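**Zwischenbericht an die Arville-Stiftung, Projekt »Salgado – Sammlung der Alltagsdinge«**
Stand: 23.08.2019, Berichtszeitraum: die ersten 8 Monate

Liebe Förderinnen und Förderer,

wir freuen uns sehr, diesen Bericht schreiben zu dürfen, denn seit dem letzten Schreiben ist wirklich viel passiert! Die Sammlung hat jetzt einen Ort, sie hat eine Systematik, mit der wir arbeiten können, und die ersten Dinge sind so weit erfasst, dass man sie nach Form, Farbe und Beschriftung heraussuchen kann.

## Der Raum

Im Antrag stand noch, dass wir mit einem Lagerraum und Klapptischen auskommen wollten. Das Angebot von Hunport, einen Teil der großen offenen Etage mitzunutzen, kam kurz nach der Bewilligung, und wir haben sofort zugesagt. Seither arbeiten wir an einem großen weißen Tisch, weiter hinten stehen Arbeitstische und Schränke, ebenfalls in Weiß, und durch die Fenster mit den senkrechten Lamellen kommt Tageslicht herein. Unter der schwarzen Decke wirkt das alles erstaunlich wohnlich (eine Topfpflanze gibt es auch).

Für das Erfassen ist die weiße Tischfläche ein Glücksfall. Farben lassen sich darauf viel besser vergleichen als auf den Holzplatten, mit denen wir im Vorlauf geprobt haben. Man legt ein Stück hin, und die Kante ist da, klar und ohne Ablenkung. Besonders schön sieht man das bei den einfachen Formen, mit denen wir angefangen haben: einer flachen, runden Scheibe in kräftigem Gelb mit weich gerundetem Rand und einem Quader in leuchtendem Kobaltblau. Die Scheibe ist inzwischen unser Lieblingsstück, weil ihre Oberfläche eine ganz leichte Struktur hat, über die man sich beim Beschreiben herrlich lange unterhalten kann.

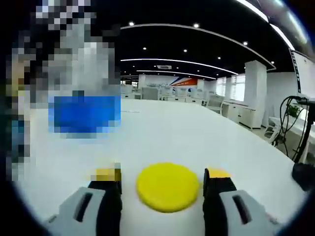 ## Die Systematik

Hier sind wir weiter als geplant. Jedes Ding bekommt ein Blatt mit 9 Feldern, von der Grundform über die Hauptfarbe bis zum Zustand der Oberfläche. Die Vorlage stammt aus dem Antrag, sie hat sich aber in der Praxis ordentlich verändert. Zwei Beispiele:

- **Grundform.** Wir hatten »rund« und »eckig« vorgesehen. Das reichte keinen Vormittag. Eine Scheibe und eine Kugel sind beide rund und gehören trotzdem nicht in dieselbe Schublade. Jetzt unterscheiden wir flache, stehende und rollende Formen, und seitdem geht das Einordnen deutlich flotter.
- **Farbe.** Wir benennen zuerst frei und vergleichen danach mit dem Fächer. Umgekehrt hatten alle nur noch nach der Nummer gesucht und kaum mehr hingesehen. Die freien Bezeichnungen bleiben auf dem Blatt stehen, auch wenn sie voneinander abweichen.

Das Feld »Beschriftung« war ursprünglich eine einzige Zeile. Bei Scheiben und Quadern blieb sie ohnehin leer, und wir hatten uns darüber keine Gedanken gemacht. Mit den Verpackungen hat sich das gründlich geändert!

## Verpackungen und Flaschen

Die zweite Gruppe der Sammlung macht am meisten Freude und auch am meisten Arbeit. Eine bedruckte Getränkeflasche aus Kunststoff, hoch genug für die Gruppe »stehend«, hat uns fast einen ganzen Nachmittag beschäftigt. Ihr dunkles Etikett ist mit großen Sechsecken gemustert, in Schwarz, Marineblau, Grün, Petrol und Blau. Dazu kommen ein rotes Feld mit gelben und weißen Schriftzeichen und einem QR-Code, ein rundes Logo in Rot und Gelb und ein großes gelbes chinesisches Schriftzeichen auf grünem Grund. Was ist da die Hauptfarbe? Wir haben uns auf »dunkel, mehrfarbig« geeinigt und für solche Fälle ein Zusatzblatt eingeführt.

Dieses Zusatzblatt hält fest, was sich um die Rundung zieht und deshalb von keiner Seite ganz zu lesen ist. Den Kleindruck tragen wir vorerst nur als »kleiner Text, weiß auf dunkel« ein. Eine Abschrift soll später folgen, sobald die Übersetzung geklärt ist.

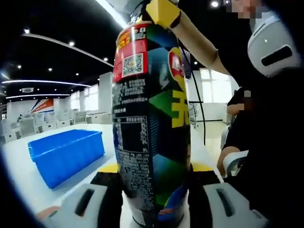
Hunport gab nach der Durchsicht der ersten Blätter zu bedenken, dass man bei solchen Flaschen Form und Etikett getrennt erfassen sollte, denn dieselbe Flaschenform komme mit ganz verschiedenen Aufdrucken vor, und wer nach der Form suche, wolle sich nicht durch alle Muster blättern. Außerdem sei zu überlegen, ob eine Flasche ohne Etikett als eigenes Stück gelten solle.

Den ersten Vorschlag haben wir mit Begeisterung übernommen, er löst gleich mehrere Fragen, an denen wir uns festgebissen hatten. Über den zweiten wird noch beraten. Wir neigen zum Ja, müssten dafür aber das Nummernschema anpassen, und das möchten wir ungern mitten in der Erfassung tun.

## Mittel und Zeitplan

Von den bewilligten Sachmitteln sind 50 Prozent abgerufen. Der größte Posten waren die stapelbaren Kästen von Cakent, die ein Stück teurer ausgefallen sind als veranschlagt. Dafür ist die Raummiete weggefallen, sodass wir insgesamt im Rahmen bleiben. Eine Umwidmung beantragen wir gesondert, das Formular liegt der Postsendung bei.

| Arbeitspaket | Stand |
|---|---|
| Raum und Ausstattung | abgeschlossen |
| Einfache Formen | erfasst, Farbabgleich läuft |
| Verpackungen und Flaschen | begonnen |
| Ausleihe | Konzept liegt vor |

Für die Ausleihe planen wir 3 Probekisten, gemischt aus beiden Gruppen. Sie sollen im Dezember zum ersten Mal aus dem Haus gehen. Bis dahin brauchen wir noch Einlagen, in denen auch hohe Stücke sicher stehen. Der erste Entwurf aus Karton war zu weich, der zweite aus Filz gefällt uns schon sehr gut.

## Worum wir Sie bitten

Bitte geben Sie uns Bescheid, ob das neue Zusatzblatt als Änderung der Systematik gilt und damit Ihrer Zustimmung bedarf. Und falls Sie Lust haben, selbst einmal ein Ding zu beschreiben: Kommen Sie vorbei! Ein Platz am Tisch findet sich, Blätter und Farbfächer liegen bereit.

Mit herzlichen Grüßen
das Salgado-Projektteam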